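Search papers, authors, keywords Go
December 24, 2018
By Kulsoom Ghumman and Edivaldo Furtado

3.2 The sorting surface and the toy blocks

We spent a good part of November arguing over what should lie under the blocks, and I hope the reader will forgive us for giving a whole section to brown paper and blue tape. Our earlier tidying study at Irnum used a bare white tabletop, and the people who later coded the pictures for us (35 sessions, poor souls) kept disagreeing on whether a block had been "near" the tray or "far" from it. Paper with a taped grid settled most of those quarrels. A coder can name the square a block lies in and move on to the next one, and the paper is kind to bright colors, which matters when you are looking at your 500th picture of the afternoon!

The blocks themselves are plain toy building blocks in strong, simple colors, and the tidying task asks only that they end up in the pink container. We let them lie however they happen to land, on a side or on their studs, as they would on any playroom floor. Figure 4 gives the surface and the blocks.

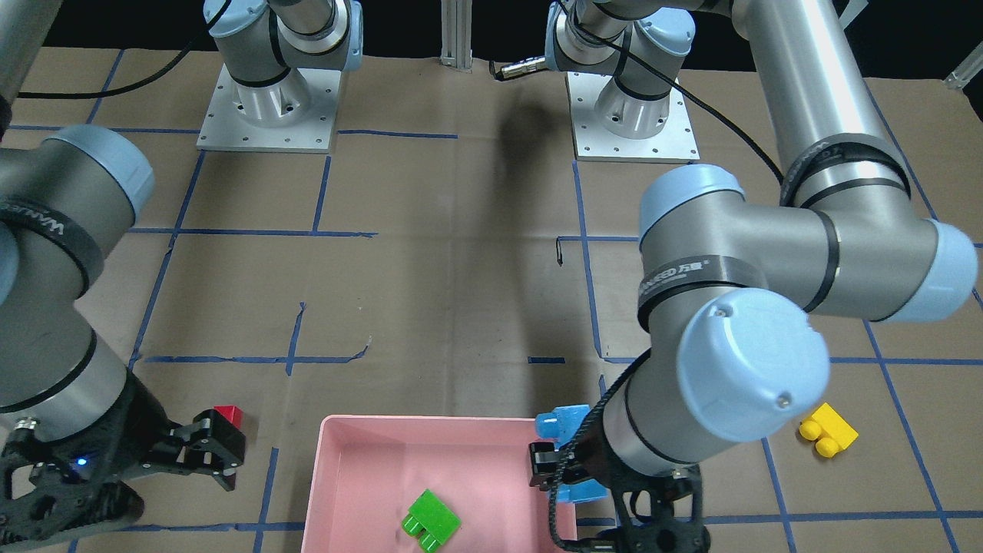
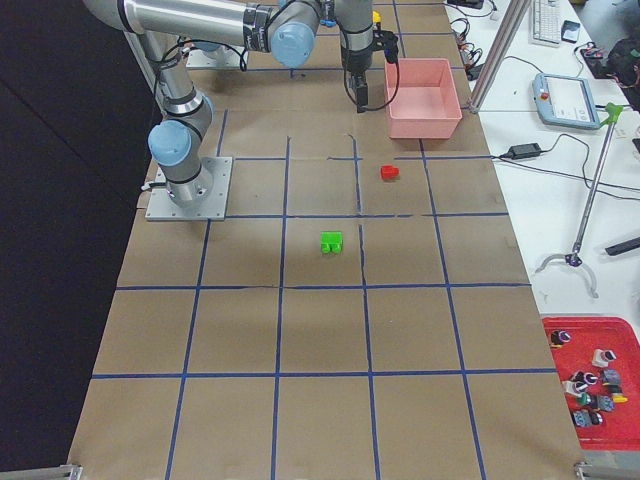
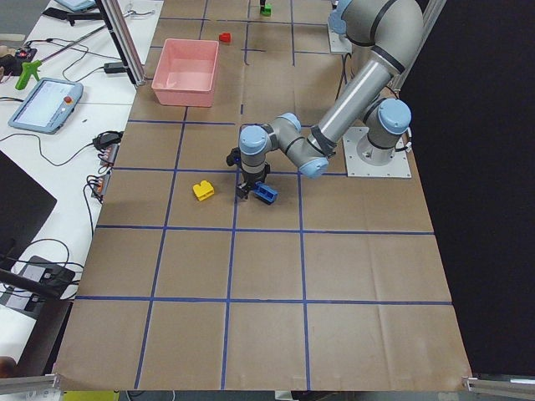 Figure 4. Toy blocks and the pink container on the taped brown paper.

Nivaldo Figueiredo felt, on reading a draft of this section, that squares are a fine thing for coders but a poor match for how families talk about a mess, and that "by the tray" or "over in the corner" would have served us better in the Lins interviews. We took this seriously, and the second round of coding therefore kept both: a square for every block, and a short everyday phrase written next to it. Where the two disagreed, we went with the square. A block lying across a tape line was given to the square holding the larger part of it, and 20 such cases were talked through with Emerson Prado before the final tables in Section 4 were drawn up.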